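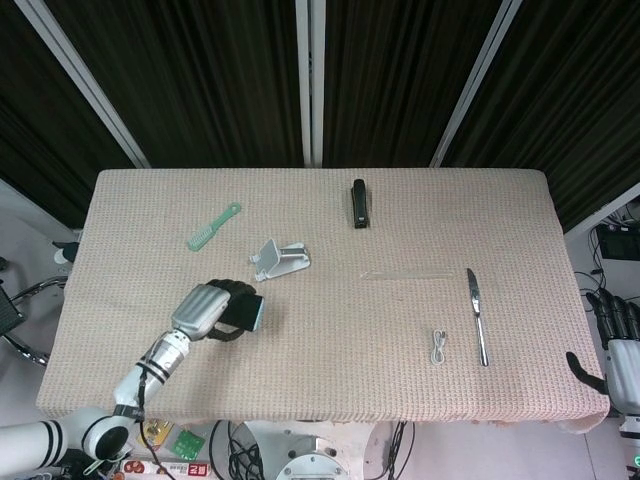 Comb, stapler, cable, knife. The whole sorry collection, out on the beige cloth.

I have been putting off the drawer since March. You know the one, everybody has one, it's the drawer by the back door that only opens if you slide a ruler in first and push something down. Ours had got to the point where I was buying new sticky tape every few weeks as it was less bother than looking for the old roll. So last night I pulled the whole thing out, carried it through and decided I was going to deal with it properly, a handful at a time, on a table with a cloth on it like a civilised person.

The cloth was a good move, by the way. I've done this on the bare table before and everything skids about and makes a racket. The fine weave on this one holds things where you put them, and it's a plain colour so you can see what you've got (mostly – more on that in a minute).

First up, the mint-green comb. I love the colour of it. I don't remember buying it, I don't comb my hair with anything that has teeth that short, and yet I've moved house with it twice. It has a hole in the end of the handle, so I've screwed a little hook inside the bathroom cupboard and it lives there now. It may never be used but at least it's hanging up!

Then the stapler, the black one. I was thrilled to find this as I'd told everyone it was lost and had been folding the corners of things over like a schoolchild. No staples in it, of course. I found a box of 130 later on, right at the back behind the batteries, and they were the wrong size. Back to the shop for me.

The phone stand is a keeper. It's white and light grey and folds down flat, and I bought it from Modise when I was going through my phase of following recipes on my phone and getting flour on everything. I stopped using it when it went in the drawer, and it went in the drawer when people were coming round and I needed the worktop clear, and that is the story of most of what's in there. It's back in the kitchen next to the bread bin. I made soup with it the same evening and felt very organised.

Now, the see-through rod. If you can't spot it, look to the right of the middle, lying crossways, long and thin. I nearly missed it myself against the cloth, and I'd only put it down a minute before. I have no idea what it's from. I thought it might be off a blind, but all our blinds are accounted for, and then I wondered about the Tusberg shelves, as those came with a bag of bits I never used. I've been through the instructions and there's nothing like it in there. I can't throw it away. I know perfectly well that the morning after the bin lorry comes I'll find the thing it fits. So it's gone in a jar with the other mysteries, sticking out of the top like a straw.

The table knife doesn't belong in that drawer at all. It's from the cutlery set and it's been doing the job of a screwdriver, a paint tin opener and once a thing for getting toast out. I did go and count the knives after that and there are 3 more missing, so if anyone looks in the shed before I do, please bring them back in. This one's had a good wash and gone home.

And cables. I won't go on about cables. The little white USB one is the only one I've let stay, coiled up small in a narrow loop, and it goes with the phone stand. The others went in a carrier bag for the recycling place at Pelanmont, which takes small electricals as long as you get there before they shut at lunchtime. I also let go of a Peteck torch that has never once worked, and I felt bad for all of five seconds.

What's gone back in the drawer so far: tape (four rolls, FOUR), scissors, string, batteries in an old ice cream tub, takeaway menus, the stapler. I tried cutting up cereal boxes for dividers and they look dreadful but they do keep the batteries away from the string. I'd quite like proper ones, wooden if I can find any that fit, as the drawer is an odd width and nothing in the shops is made for it. If you've got any tips on where to look, put them in the comments.

The second drawer down is next. It's all candles and birthday cake toppers and I think there's a bike pump in it.

3 comments
3249 views
Share this post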